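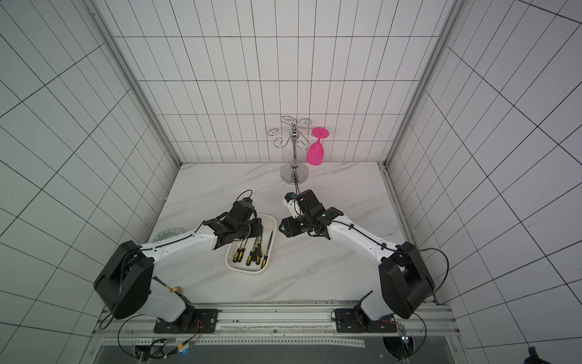 The Odau Clotex Estate, and why I keep coming back to it

I've had a soft spot for the Clotex for years, so when one came in as a part exchange I did what I always do with them and took the long way home. It's a big, square, slightly old-fashioned estate car with a straight-six engine up front and drive to the back wheels, and they stopped building them long before most people had noticed they were on sale. Ours is the later shape with the deeper bumpers and the clear indicator lenses, in dark green with a tan leather interior.

Let me start with the engine, as that's what you're paying for! It's the 2.8 litre petrol, and it's a lovely thing: quiet at town speeds, a bit lazy up to halfway round the dial, and then from 4,000 revs it wakes up properly and pulls hard all the way to the red line. The gearbox is the five-speed manual. Most were automatics (and most of those automatics have had a hard life by now), so a manual is worth hanging on for if you like to do the work yourself. The clutch is heavier than you'd expect from a family car, but I'd stopped noticing it by the second roundabout.

On the road it's softer than it looks. You can hustle it along a B road if you're in the mood, although the steering takes a moment to have a think before anything happens. Where it really suits me is the motorway, with the cruise control on and the seat wound right down low. Wind noise is good for the age. There's a faint whistle from the top of the driver's door above 60, and I've fitted a new seal, which has helped but hasn't cured it.

Inside

The seats are the Kemppainen ones, which were an extra when the car was new, and they're easy to spot by the wide bolsters and the stitched panel across the shoulders. The leather has gone shiny on the driver's side and there's a small crease in the base. I've cleaned and fed it, and I'd leave it alone now. Everything electric works apart from the rear blind, which goes up and then needs a hand coming down. The heater is fierce. The radio is the original cassette unit and I do have the code written down, so please ask me for it before you disconnect the battery.

The boot is enormous, and with the back seats folded I can lie down in it (I'm five foot eleven, and yes, I tried). The load cover is there, along with the dog net and the two little hooks that usually go missing.

History and condition

The car has had 3 owners. The last was Heikki Eskola, who kept it for 10 years and wrote every single thing down in a blue ring binder, down to the wiper blades. It makes very good reading if you're that way inclined. The timing chain and tensioner were done in his time, as were the front wishbones, the radiator and both rear springs. We've added an oil and filter service, new front discs and pads, and a set of Grivico touring tyres all round, which have made it noticeably quieter on coarse tarmac.

Rust is the thing to look for on any Clotex, so get down and look under the back wheel arches, around the jacking points and along the bottom of the tailgate. This one has had the offside arch repaired and painted, and you can just about see the join from inside the boot if you lift the carpet. There's some bubbling starting at the bottom corner of the tailgate too. It's been treated, but I'd want it done properly before next winter. The alloys have a few kerb marks.

What comes with it

2 keys, both working
The blue ring binder, plus the original handbook and its wallet
Load cover, dog net and roof bars
Full-size spare wheel, jack and wheel brace
MOT until November

Viewing is by appointment, and I'd much rather you came on a day when you've got time for a decent drive. Bring your licence, and let me know beforehand if you've got something to part exchange so I can have a look at what it's worth. It'll be cold when you get here, as I think you should always hear an old car start from cold.

Listing updated Sep 20, 2021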